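3.2 Queen replacement and overwintering loss

The apiaries were managed under a common protocol for the whole of the study period. Two sites, Heltham and Madulard, were selected for their contrasting forage. The Heltham site borders irrigated canola and clover, with a shelter belt of mature willow along its northern boundary. Madulard lies on higher ground, where the principal nectar flow comes from fireweed and where the first hard frost usually arrives well before the canola growers have finished harvest. Colonies at both sites were housed in standard ten-frame Langstroth equipment with screened bottom boards, and all were headed at the outset by queens of known age.

Colonies were assigned to one of two treatments. In the first, the resident queen was retained unless she failed outright. In the second, she was removed in late summer and replaced with a mated queen supplied by Candico, a commercial breeder. Replacement began on Thursday, August 1, 2019 and was completed at both sites before the autumn feed. Queens were introduced in cages closed with a candy plug and were left undisturbed until release. A colony was recorded as having accepted its queen when eggs and a marked queen were both present at the following inspection. Colonies that rejected the introduced queen were not given a second, and were carried in the analysis under their original assignment.

A total of 480 colonies entered the trial. Of these, 19 were withdrawn before winter, either through confirmed American foulbrood or through damage to the hive by bears at the Madulard site. Withdrawn colonies were excluded from the estimates of winter loss but are retained in the disease tables. Varroa levels were monitored by alcohol wash of a half-cup sample of nurse bees, and treatment with formic acid was applied to an entire yard whenever the yard mean passed the provincial threshold. This rule was adopted to prevent drift and robbing from obscuring the effect of queen age.
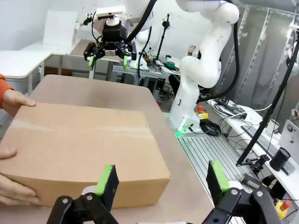

Figure 3.

Winter loss was assessed in February by a brief examination beneath the inner cover, and again at the first full inspection in spring. A colony was classed as lost if it contained no living bees, if it was queenless, or if the cluster covered fewer than two frames. The last category requires comment. Small clusters do sometimes recover, and beekeepers in the region commonly unite them with stronger neighbours. Uniting was not permitted during the trial, and the loss figures reported in this section should therefore be read as somewhat severe when set beside those obtained from producer surveys.

Requeened colonies had lower winter loss at both sites, although the difference was more marked at Madulard. The pattern is consistent with the longer confinement at that site, where a young queen's extended autumn laying would be expected to contribute more to the population of winter bees. At Heltham, abundant late pollen appears to have supported brood rearing under older queens as well, and the advantage of replacement was correspondingly modest. Neither hive colour nor position within the yard had a detectable effect on survival.

Khổng and Fekete have argued that the benefit commonly attributed to young queens is in part a benefit of the brood break that accompanies introduction, during which a greater share of the mite population is exposed on adult bees. The present design cannot separate the two explanations. Tô, a smaller yard of 20 colonies maintained outside the main trial, was included to examine the question by caging resident queens without replacing them. Mite counts there fell after caging, but the yard was too small to support an estimate of winter loss, and its results are given in the appendix only.

Labour was recorded by the field crew under the direction of Cisneros. Finding and removing the old queen took up the greater part of the time spent on each replacement, particularly in strong colonies carrying two or more honey supers. Producers who schedule replacement directly after the supers come off may expect to spend less time than is reported in Table 4. The economic analysis in Section 4 adopts the recorded times without adjustment and assumes an operation of 900 colonies.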